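Bench Automation Forum > Good Practice > Liquids on the table: what are your house rules?

Started by magagula_l

Hi all, long-time reader and only an occasional poster, so please be patient with me. I have been asked to turn our pile of sticky notes into a proper set of house rules for arm work with open liquids, and I would love to hear from people who have done the same before I go and laminate something silly.

Our draft came out of the tea and coffee service tasks, which have taught us more than any of the dry block stacking we did before. It has three parts so far. The first is cable routing, the second is what we call "dress" (sleeves and covers on the joints), and the third is what happens when something gets spilled. The spill part is the one we keep arguing over. My own feeling is that any liquid outside a cup means you stop, wipe, write a line in the log and start the run over. My coworker Boren feels that a little puddle on a saucer is part of life in a kitchen and the run should go on.

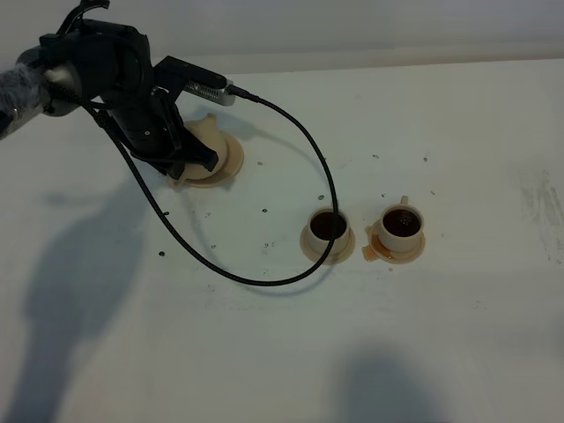 I can see his side, I really can. If you stop for every drop you never finish a set, and people start to resent the log, and then they stop filling it in at all. But I also remember what coffee did to a connector at my last job, and I would like to never smell that again.

So - stop on any spill, or stop only when it reaches the table? And does anybody have wording they are happy with?

Lizelle Magagula

----

Reply from brernard63

Welcome out of the shadows, Lizelle! Good topic.

We went through this in July and landed in between. Our rule sheet says liquid in a saucer gets logged, liquid on the table stops the run. It's easy to teach and new folks can judge it from where they're standing. The operator calls it, and if the operator and the spotter disagree, the run stops, full stop, and you can have the debate with the arm parked.

The one thing I'd push you on is the cable section. Please write down a real keep-out area for loose cable and don't just say "route cables safely," which is what ours said for far too long and which everybody read however they liked. Ours now says no cable on the table inside the area where open cups stand, and enough slack at the wrist for full rotation, checked by hand with power off before the first run of the day.

----

Reply from endley_ops

I'm going to disagree with my friend above, in the nicest way. A cable ban on the table sounds great until you have a wrist camera and an arm that has to reach across itself. You tie the cable up tight along the links, the arm goes to a pose you hadn't thought of, and now you've yanked a connector. I have replaced two of those and I would rather have a lazy loop lying on the bench any day of the week.

What I'd write is: the loop may rest on the table, it may not cross under anything the gripper is going to pick up or put down, and it gets looked at between runs. If it has crept toward the cups, move it back.

----

Reply from brernard63

And who looks at it between runs at four in the afternoon when everyone wants to go home? A loop on the bench next to a full cup is a tipped cup waiting for its moment. Overhead support, a light spring or even a bit of elastic, and you get your slack without the drag.

----

Reply from magagula_l

Oh, this is just the conversation we've been having here, only with fewer snacks. Thank you both!

Endley, I like "may not cross under anything the gripper is going to pick up or put down." I'm stealing that. Brernard, I'm also going to price up an overhead support, and I think the rule sheet can say support is preferred and a resting loop is allowed with a check between runs. That may be a fudge, but I've found people follow a fudge they had a say in.
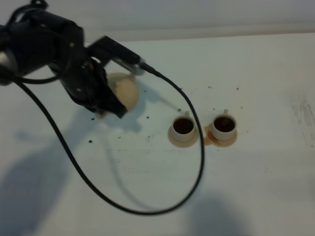 The other part I haven't settled is food items. We have been treating soft things as their own category, with a lower grip force and a slower lift, and then the ceramic as another. Boren would like one setting for everything because it's one less thing to get wrong. I keep telling him that a setting that is kind to a bun may not hold a teapot, and he keeps telling me to use a lighter teapot. Do you all keep separate force limits on paper, or only in the software?

----

Reply from endley_ops

Both, and the paper one wins. We have a card per object class taped by the stop button, and if the number on the screen doesn't match the card you don't start. We have 374 runs in the log under that system and the mismatches we caught were nearly all from somebody loading the profile for the day before.

----

Reply from wrist_first

Hello, jumping in from the gripper side of things. One line I would add for the ceramic: say WHERE it may be held, as well as how hard. With a teapot you have the body, the knob and the handle, and those are three very different grasps. We ask for the handle, with a finger on each side, and we don't allow a lift by the knob on anything with a loose lid, for reasons I'm sure you can picture.
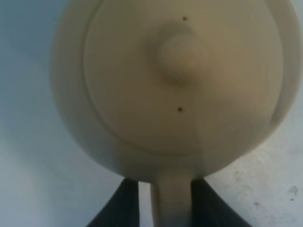
And look straight down the wrist view before you lift. It takes a couple of seconds and you can tell if the handle is sitting square or off to one side. I had a student who was very proud of never needing it, and she was very good, but I still made her do it.

----

Reply from brernard63

Agree on the handle for an empty pot. For a full one I'm less sure, since all the weight hangs out to one side and the fingers become a hinge. We go around the body when it's full and keep the tilt small.

----

Reply from wrist_first

That's fair, and I should have said empty. With liquid in it I'd want the fill level on the card too.

----

Reply from magagula_l

Fill level on the card, yes! We don't have that anywhere and now I feel a bit foolish. I'll write up a second draft with the saucer rule, the cable wording, the cards and a grasp line for each object, and post it in this thread so you can all pick holes in it. Boren has read the whole thing over my shoulder and says to tell you he still thinks a saucer is there to catch coffee.

----

Reply from endley_ops

Boren is right about saucers. Send the draft!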